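Odley Queue Times

README, last updated July 14, 2024

A table of posted and measured waits for the rides at Westaris, the theme park outside Odley. It has 2116 rows, one for each time somebody joined a queue with a stopwatch running. Read the rest before you quote any of it.

Why it exists

The park's boards give a wait for every ride, and the park says these are "live". I had my doubts. A board that reads 40 minutes all afternoon, through a shower and a parade, is not measuring much. I wanted the posted number and the real one side by side.

Columns

ride — name as on the park map
posted — minutes on the board when joining
actual — minutes from joining to sitting down
row — front, back or any
notes — free text, often blank

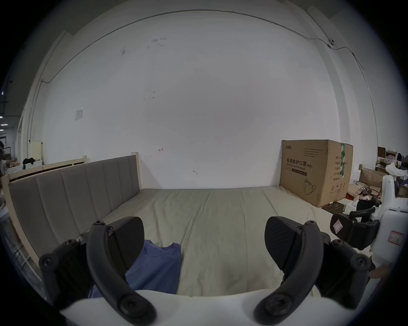
Saber and Ikent make up most of the rows. They are the two big coasters, and people who bother to time queues like coasters. The carousel has 4 rows. Please don't average across rides and call it the park.

Known problems

Breakdowns are badly handled. If a ride stopped and people left the line, there is usually no row at all, so the worst waits are missing. Anyone using this to show that queues are shorter than posted should think about that for a while.

Saber's second train was out of use for most of February. The notes column mentions it sometimes.

Times were typed in later from phones. I fixed 2 where the actual wait came out below zero and left the merely unlikely ones alone.

What it won't tell you

Which day to go. I get asked, and the data can't answer it — too few weekdays, and none of them in the school holidays.

Use

Free to copy. If you change the numbers, change the name as well.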